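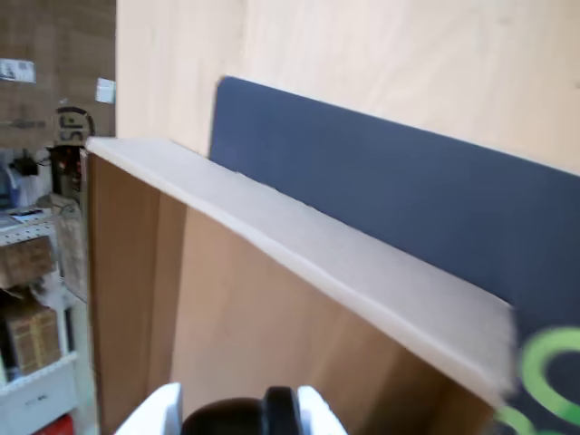 1. 셀을 넘겨받은 첫날

이번 학기에 제가 맡은 건 Gakari 셀 한 대예요. 새로 만드는 프로젝트를 하고 싶었는데 배정표를 보니 "유지보수 및 재설치"라고 적혀 있어서 처음엔 좀 시무룩했습니다. 근데 막상 해 보니까 이게 제일 많이 배우는 자리였어요(진짜로요!). 보고서는 설치, 그리퍼 정비, 고장 한 건, 그리고 매일 하는 점검 순서로 씁니다. 이론은 중간 발표 자료에 다 있으니까 여기서는 손으로 한 일 위주로 갈게요.

셀 구성은 단순합니다. 팔 하나, 그 끝에 Truneo 두 손가락 그리퍼, 손목 카메라, 제어용 PC, 흰 책상. 그리퍼 손가락은 하얀 플라스틱이고 가운데 몸통은 검은색이에요. 작업은 상자에 물건을 넣고 빼는 것, 그리고 책상 위 물건을 옮기는 것 두 종류고요. 상자 작업이 생각보다 까다로운 게, 손가락이 테두리 근처로 비스듬히 들어가다가 조금만 어긋나도 상자 벽을 긁습니다. 제가 넘겨받았을 때 이미 손가락 한쪽 끝에 긁힌 자국이 있었고, 인수인계 문서에는 "가끔 닿음" 한 줄만 있었어요. 가끔이 얼마나 가끔인지가 제 첫 번째 과제였던 셈이죠.

그래서 첫 주는 아무것도 안 고치고 그냥 돌려 보면서 적기만 했습니다. 상자 접근 동작을 158회 반복시키고 옆에서 표를 채웠는데, 그중 14회에서 손가락이 테두리에 닿았어요. 세게 부딪친 건 없었고 대부분 스치는 정도였지만, 소리가 꽤 거슬려서 나중에는 "슥" 소리만 나도 고개가 돌아가더라고요. 그리고 표를 다시 보니까 닿은 경우가 뒤쪽 시간대에 몰려 있었습니다. 처음 켰을 때는 멀쩡하다가 오래 돌리면 나빠진다는 얘기인데, 이 단서가 나중에 고장 찾을 때 엄청 도움이 됐어요.

2. 책상과 받침부터

원래는 그리퍼부터 뜯고 싶었는데 조교님이 바닥부터 보라고 하셔서 받침을 먼저 봤습니다. 책상이 생각보다 문제였어요. 상판이 하나로 쭉 이어진 게 아니라 이음매가 있는데, 양쪽 높이가 아주 살짝 다릅니다. 손으로 쓸어 보면 느껴질까 말까 한 정도인데 팔을 빠르게 움직이면 물컵 표면이 떨리는 쪽이 따로 있었어요.

한 일은 이렇습니다.

- 책상 다리 높이 조절 나사를 다 풀었다가 수평계 보면서 다시 맞춤
- 팔 받침판 볼트를 대각선 순서로 조임 (저는 처음에 시계 방향으로 조여서 한 번 다시 했어요)
- 볼트마다 흰색 마커로 선을 그어 둠
- 팔을 끝까지 뻗은 자세에서 손으로 살짝 밀어 보고 받침이 따라 움직이는지 확인

마커 선은 별거 아닌 것 같은데 이번 학기에 제가 한 일 중에 제일 칭찬 많이 받았습니다. 아침에 눈으로 한번 훑으면 끝이거든요. 선이 어긋나 있으면 누가 건드렸거나 풀린 거고요.

책상을 다시 맞추고 나니까 당연히 좌표가 다 틀어졌습니다. 이 부분은 미리 생각을 했어야 하는데 못 했어요. 책상 수평을 맞추면 예전 캘리브레이션은 버려야 한다는 걸 점심 먹고 와서 팔이 허공을 집는 걸 보고 깨달았습니다... 다음에 하실 분은 받침 작업이랑 캘리브레이션을 꼭 같은 날 잡으세요. 오전에 받침, 오후 두 시쯤부터 캘리브레이션이면 여유 있게 끝납니다.

3. 기준점 잡기

캘리브레이션 판은 Lapointe 실습실에서 공용으로 쓰는 걸 빌렸습니다. 빌릴 때 대장에 이름 쓰는 거 잊지 마시고요. 판을 책상에 놓고 팔을 여러 자세로 움직여 가면서 손목 카메라로 찍는 흔한 방식인데, 저는 자세를 너무 비슷비슷하게 잡아서 첫 번째 결과가 형편없었습니다. 판 위에서 거의 수직으로만 내려다봤거든요. 손목을 과감하게 비틀어서 비스듬한 자세를 많이 넣으니까 훨씬 나아졌어요.

판 없이 빨리 확인하는 방법도 하나 만들었습니다. 책상에 박혀 있는 회색 플라스틱 배선 구멍 테두리를 기준으로 삼는 거예요. 얘는 책상에 고정돼 있고 동그랗고 상판이 하얘서 카메라에서 찾기가 쉽습니다. 테두리 중심 위로 그리퍼를 보내 놓고 화면에서 얼마나 벗어났는지만 보면 돼요. 정밀한 검사는 당연히 아니고, 오늘 정식 캘리브레이션을 다시 해야 하나 말아야 하나를 결정하는 용도입니다. 물건이 테두리를 가리고 있으면 못 하니까 작업 시작 전에 하는 게 좋고요. 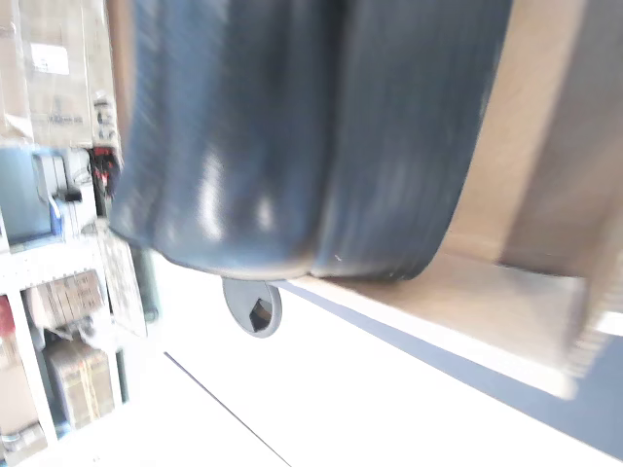
Illusholm 공과대학 제어계측공학과 / 캡스톤디자인 Gakari 셀 운용팀

4. 그리퍼 정비

드디어 그리퍼입니다! 제가 제일 기다린 부분이고 제일 많이 혼난 부분이기도 해요.

책상 작업에서는 성격이 다른 물건들이 섞여 나옵니다. 나무토막처럼 딱딱하고 각진 게 있는가 하면 파란 회색의 푹신하고 불룩한 물건처럼 눌리는 것도 있어요. 같은 힘으로 둘 다 잡으려고 하면 꼭 하나가 말썽입니다. 나무토막에 맞추면 푹신한 쪽이 푹 찌그러지고, 푹신한 쪽에 맞추면 나무토막이 미끄러지고요. 그래서 정비할 때 저는 손가락 간격이랑 힘 설정을 따로따로 봤습니다. 전에는 이 둘을 한꺼번에 건드리다가 뭐가 뭔지 모르게 돼서 설정 파일을 통째로 되돌린 적이 있어요.

분해 순서는 이렇게 정리했습니다.

가. 팔을 정비 자세로 보내고 전원을 내린다. 소프트웨어 정지 말고 전원이요. 저 이걸로 혼났습니다.

나. 손가락을 뺀다. 왼쪽 오른쪽이 거의 똑같이 생겼는데 바꿔 끼우면 끝이 안 맞아요. 빼자마자 안쪽에 연필로 표시해 둡니다.

다. 레일에 낀 먼지를 마른 붓으로 턴다. 종이 상자를 자주 만지는 셀이라 갈색 가루가 은근히 나옵니다. 에어 스프레이는 쓰지 마세요. 가루가 안쪽으로 더 들어가요.

라. 그리스를 아주 조금만 바른다. 면봉 끝에 살짝 묻는 정도. 저는 듬뿍 바르면 좋은 줄 알고 발랐다가 먼지가 떡이 돼서 이틀 뒤에 다시 닦았습니다.

마. 손가락을 끼우고, 완전히 닫은 상태에서 끝이 서로 맞는지 종이 한 장 물려 본다. 종이가 위에서는 물리고 아래에서는 빠지면 한쪽이 기울어진 거예요.

마지막 종이 테스트에서 제 그리퍼는 계속 실패했습니다. 나사를 아무리 잘 조여도 한쪽이 안으로 기울어요. 한참 씨름하다가 손가락을 책상에 나란히 눕혀 보니까 한쪽 뿌리 부분이 미세하게 휘어 있더라고요. 언제 휘었는지는 모르겠습니다. 예비 손가락으로 바꾸니까 종이 테스트는 한 번에 통과했고, 무게 테스트도 했어요. 495g짜리 추를 잡고 올렸다가 그대로 버티게 했는데 미끄러지지 않았습니다. 같은 추로 옛날 손가락을 시험했을 때는 천천히 흘러내렸고요. 

휜 손가락은 버리지 않고 봉투에 넣어 공구함에 뒀습니다. 새로 온 사람한테 "이 정도면 휜 거예요" 하고 보여 주기에 딱 좋아요.

5. 오래 돌리면 나빠지는 문제

손가락을 바꿨으니 상자에 닿는 문제도 끝났겠지 했는데, 줄기만 하고 없어지지는 않았습니다. 여전히 뒤로 갈수록 나빠졌어요. 여기서 제가 헛짚은 것들을 순서대로 적으면요.

제일 먼저 의심한 건 모터 온도였습니다. 오래 돌리면 나빠진다니까 당연히 열이겠지 싶어서 관절 온도 기록을 뽑아 봤는데 너무 평범했어요. 한계 근처에도 안 갔고요. 두 번째는 상자가 조금씩 밀리는 거였습니다. 상자 자리에 테이프로 모서리를 표시해 두고 다시 돌려 봤더니 상자는 그대로였어요. 이 테이프 표시는 편해서 지금도 남겨 놨습니다.

세 번째가 손목 카메라였어요. 이건 반쯤 우연히 찾았는데, 아침에 배선 구멍 테두리 확인을 하고 저녁에 또 했더니 화면에서 위치가 달랐습니다. 팔은 같은 좌표에 가 있는데 보이는 그림만 옆으로 간 거죠. 카메라를 손가락으로 살짝 밀어 봤더니 흔들리더라고요. 브래킷 나사 하나가 헐거웠고, 거기에 케이블이 팽팽해서 손목이 돌 때마다 카메라를 잡아당기고 있었습니다. 그러니까 한 번 돌 때마다 티도 안 나게 조금씩 돌아간 거예요. 아침마다 누군가 지나가면서 똑바로 밀어 놨던 건지, 아니면 홈 자세로 가면서 케이블이 느슨해져 제자리로 오는 건지는 끝까지 확인 못 했습니다. 저는 뒤쪽이라고 보는데 증거는 없어요.

고친 내용은 다음과 같습니다.

- 브래킷 나사를 빼서 닦고 나사 고정제를 바른 다음 다시 조임
- 카메라 케이블 여유를 31mm 더 줌
- 케이블을 손목 바로 뒤에서 한 번, 팔꿈치 앞에서 한 번 고정 (타이를 꽉 조이지 말 것!)
- 손목을 양쪽 끝까지 돌려 보면서 케이블이 당겨지거나 상자 쪽으로 처지지 않는지 확인

여유 길이는 계산해서 나온 값은 아니고, 손목을 끝까지 돌린 상태에서 케이블이 당기지 않을 때까지 늘린 다음 자로 잰 겁니다. 처음엔 더 길게 줬더니 고리가 생겨서 상자 테두리에 걸릴 뻔했어요. 그날은 속도를 낮춰 놔서 비상정지를 누를 시간이 있었는데, 원래 속도였으면 아마 케이블을 새로 샀을 거예요. 케이블을 건드린 날은 무조건 저속으로 먼저 돌리자는 규칙이 그때 생겼습니다.

고정하고 나서 캘리브레이션을 다시 하고, 첫 주와 똑같은 횟수로 상자 접근을 반복했습니다. 이번엔 닿은 게 한 번이었어요. 그 한 번은 제가 상자를 테이프 표시에 제대로 안 맞춰 놓은 게 거의 확실한데, 표에는 그냥 한 번이라고 적었습니다.

6. 매일 하는 점검

지금 셀 옆에 붙여 둔 점검표 내용입니다. 처음 만든 건 항목이 너무 많아서 저조차 사흘 만에 안 하게 됐고, 이건 줄인 버전이에요.

켜기 전
- 볼트 마커 선 훑어보기
- 손가락 두 개 손으로 잡고 흔들어 보기
- 카메라 살짝 밀어 보기
- 케이블 눌린 데 없는지

켠 다음
- 홈 자세, 그리고 저속으로 한 바퀴
- 배선 구멍 테두리 확인
- 종이 한 장 물리기

끄기 전
- 상자 가루 붓으로 털기
- 이상한 소리 났으면 몇 시에 뭐 하다가 났는지 적기

마지막 항목이 귀찮아 보여도 제일 중요하다고 생각해요. 제가 고장을 찾은 것도 결국 표에 시간이 적혀 있어서였고요. "소리 남"이라고만 적으면 다음 사람이 할 수 있는 게 없습니다. "오후 네 시, 상자에서 빼는 중, 손목 쪽에서 딱딱"까지 적어 주세요.

7. 못 한 것들

손가락 끝에 고무 패드를 붙이는 실험은 시간이 없어서 못 했습니다. 재료는 사 놨고 공구함 두 번째 칸에 있어요. 물건 종류에 따라 힘 설정을 자동으로 바꾸는 것도 하고 싶었는데 지금은 작업 파일마다 손으로 적어 넣는 수준입니다. 파일 이름 규칙이 좀 엉망이라 그것부터 정리해야 하고요...

책상 이음매 문제도 완전히 해결된 건 아닙니다. 다리 높이로 맞춰 놓긴 했는데 상판 자체를 바꾸는 게 맞는 것 같아요. 견적은 아직 안 받았습니다.

예비 손가락은 한 쌍 썼으니까 이제 한 쌍 남았어요. Truneo 쪽에 주문할 때는 손가락만 따로 살 수 있는지 먼저 물어보세요. 저는 그걸 모르고 장바구니에 그리퍼 세트를 통째로 담았다가 결재에서 반려당했습니다. 설정 파일 백업이랑 첫 주 기록표 원본은 팀 공유 폴더의 "셀_인수인계" 안에 넣어 뒀고, 기록표는 두 번째 시트가 수리 후 데이터입니다.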